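Chopsticks: washing, drying and storing

Wash chopsticks soon after the meal. Rice starch sets hard at the tips, and soaking wooden ones overnight to loosen it makes them swell and split. Hold a few at a time under warm water and rub them lengthwise with a soft sponge.

Dry them with a towel, then lay them out on a table or rack. Glass is a good surface for this – it doesn't take up water and wipes clean afterward. Sort them into pairs while they are out. Banded ones are easy to match, plain brown wood takes longer.

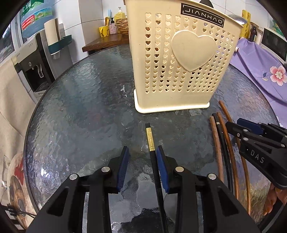

Should chopsticks stand tips up or tips down in the holder?

Tips up. The thick ends can take a little dampness at the bottom of the basket, and the eating ends stay in moving air.

Pick a holder with holes in the sides. Empty it once a week and scrub the base with dish soap and an old toothbrush. If the bottom feels slimy, soak the holder in white vinegar and water for 60 minutes, then rinse well.

Throw out any chopstick that has cracked, gone fuzzy at the tip, or still smells sour after washing. Keep the odd ones that are sound – they are handy for stirring jars or cleaning a drain cover.

Mikkel Thoroddsen, updated 2020-02-28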